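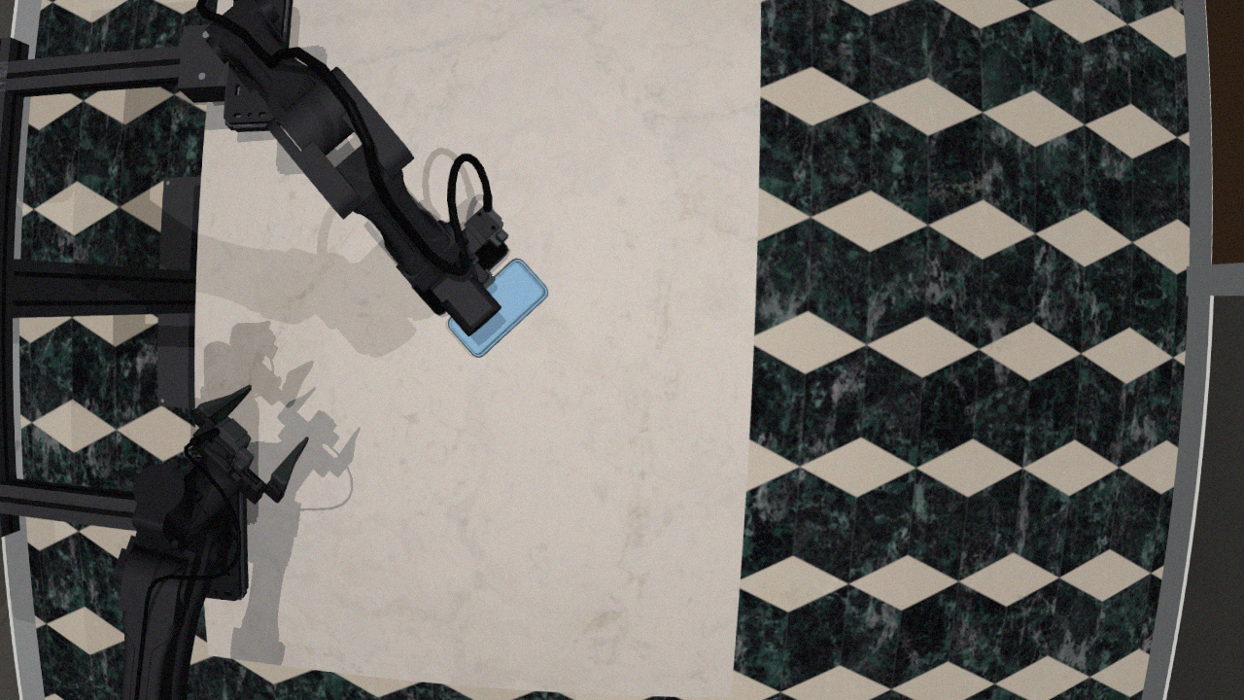
About Wenside

Small language school, upstairs from the bakery on Ambaye Street. Evening classes mostly, 6:30 start. Spanish, Turkish, Finnish, Hungarian.

Started by Baltazar Gallegos and Tuulikki Heiskanen with one classroom and a borrowed whiteboard. Now four teachers and 13 groups a term. Kaan Eren does Turkish, all levels. Kálmán Erdős has the Hungarian beginners and the Saturday-style intensives, wich fill up fast.

No exams unless you want them. Lots of talking, some homework, coffee at the break.

Next term starts in October. $525 for the full course, books included. Can pay in two parts, just ask Yaqin Mao at the front desk. Come sit in on a class first, its free.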